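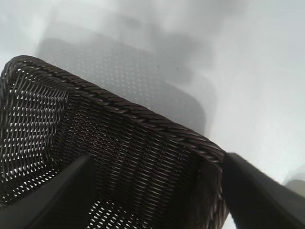

My mother-in-law asked me in August when she can buy a machine that puts the house in order. I told her ten years. She is 71 and she did not like the answer.

I have thought about it since then. People believe the difficult chores are the heavy ones, but for a robot a wicker basket can be harder than a box of tools. The rim is thick and round, the wall has small holes everywhere, and the weave can bend when you squeeze it. My own hand solves this without asking me. A gripper with two fingers must choose a place and a force, and if it chooses badly the basket turns and everything inside goes on the floor.

My former colleague Jouko Halonen works now at a packing shop in Oston. They have a robot arm there which moves 326 cartons in one shift, always the same carton. He says it is a very good worker until somebody brings a bag. Then a person comes and does the bag.

So can machines do chores yet? Some of them, I would say, if the house is arranged for the machine. Mine is not. Yesterday evening I needed 41 minutes to fold the laundry and find the pairs of socks, and two socks are still alone.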